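# Joltenik: the table-clearing collection

Hello, and thank you for opening this file before anything else. Joltenik is a collection of ordinary things being put away into boxes, at ordinary tables, in ordinary homes, with the written notes that go along with each session. It was begun by Bożena Sadowski, and I (Lorraine Grimshaw) look after the notes, the word list, and this page, so if something reads oddly it is most likely my doing and I would like to hear about it.

The present version was put together on Friday, February 28, 2025. It replaces the January version, which had two kitchens filed under one household and a whole drawer's worth of cutlery listed as "spoon."

## What's in it

| Item | Count |
|---|---|
| Sessions | 536 |
| Written notes | 800 |
| Object names in the word list | 456 |
| Note writers | 3 |

There are more notes than sessions. When a table took a long while to clear, we let the writer start a second note where the first one had grown too long to read comfortably, and both carry the same session number.

A session is one table and one box. Some people packed for a move, some for a yard sale, some simply wanted the table back before supper. We asked everybody to use what was already in the house, so you will meet a great many mugs, more single socks than you would think possible, several generations of plush animals, and the sort of small ornament that lives on a windowsill until somebody dusts.

## How the folders are laid out

```
joltenik/
 README.md
 sessions/
 tables-kitchen/
 tables-dining/
 tables-other/
 notes/
 wordlist.csv
 corrections.txt
```

"Tables-other" holds coffee tables, one sewing table, and an ironing board that Bożena insisted on. I was against the ironing board, but it has some of the nicest folding in the whole collection, so I have come around to it.

Every note has the same number as its session. Open them in any plain text editor. The word list opens in a spreadsheet, though please check that your program keeps the accented letters, as mine once turned Bożena's name into something unrepeatable and saved it that way.

## How we name things

This took us longer than everything else put together, and I would ask you to read it even if you skip the rest.

We name a thing by what a visitor to the house would call it. A plush cat is a "plush cat," whatever its owner has called it since 1998. If the writer could not tell what a thing was, the note says "small item" and leaves it at that. We would much prefer an honest "small item" to a confident guess.

A few words gave us trouble:

- **Glass** is used for the shape as well as the material, so a plastic wine glass is still a "wine glass," with "plastic" in the material column.
- **Toy** covers plush animals, blocks, cars, and dolls. Figurines have their own entry, even the cheerful ones.
- **Sock** means one sock. Two socks rolled into each other are a "sock pair," and if the writer couldn't see whether a roll held one or two, it is a "rolled sock."
- **Box** is the thing being packed into. Any other box on the table is a "carton," which I know is a bit forced, but the notes were impossible to follow otherwise.
- **Cloth** is for napkins, dish towels, and rags. The tablecloth is always written out in full.

Colors are kept to the plain ones. We had "teal," "duck egg," and "sort of mint" all in use for the same dish, and one long evening with a pot of tea put a stop to it.

## The packing itself

We gave people very little instruction, and it shows in the best way. The sheet that went out to each house said to put the box wherever it felt natural, to pack at a normal pace, and to stop when the table looked finished to them. It did not say which things should go first.

Left to themselves, people seem to belong to one of two camps. There are those who start with whatever is nearest, and there are those who go hunting for something flat to line the bottom with. Bożena is a liner. She will walk to another room for a dish towel before she puts a single cup in a box, and her own sessions are easy to pick out for that reason. I am a nearest-first person and have chipped a saucer or two over the years.

Soft things are worth a look if you are interested in order. In plenty of sessions the plush animals and socks are held back and then tucked in around the harder pieces, and in others they go in first to make a sort of nest. The notes use "tucked" for the one and "laid under" for the other, and we tried hard to be consistent about it.
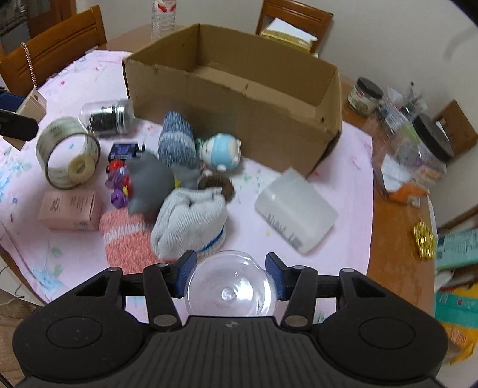
Stemmed glasses deserve a paragraph of their own. They are awkward to set down in a box, being narrow in one place and wide in two others, and people lay them on their sides, stand them on the foot, or turn them over on the rim. The notes say "on side," "foot down," or "foot up," and those three phrases are always meant for how the glass ended up in the box. If a glass was turned one way and then the other before it was let go, only the last position is written down. I know some of you would like the turning too, and it is on my list.

## Things to watch for

- Patterned tablecloths made small things harder to name, and you'll find more "small item" entries in those notes. Flowers and polka dots are the worst.
- Clear plastic was missed in some early notes. I have been back through the dining tables and fixed what I found, but the kitchens are still waiting their turn.
- A chair with things piled on it is part of the room. We don't list what is on the chairs unless it gets packed.
- Bottles that stay on the table at the end are marked "left," and so is anything else the packer decided to keep out. This is not a mistake in the session. People get thirsty.
- One writer puts "carton" where she means "box" in her first few notes. The list is in `corrections.txt`.

## Using it

You are welcome to use Joltenik for study, for teaching, or just for the pleasure of seeing how other families get their tables clear. Please don't try to work out whose home is whose. We removed papers and envelopes with readable addresses from the tables wherever we spotted them beforehand, and if you come across one we missed, send us the session number and we'll take that session down while we look at it.

If you pass the collection along, pass this file along with it. The naming section in particular makes very little sense to anybody who meets the word list cold.

## Corrections and additions

Add a line at the bottom of `corrections.txt` with the session number, what the note says, and what you believe it should say. A short line is fine. I go through them in batches, usually with the radio on, and I answer every one, though not always quickly.

New sessions are on hold until the kitchen notes are finished. After that we would especially love some bigger tables and a few more people who pack with their coats already on.

Lorraine Grimshaw, with Bożena Sadowski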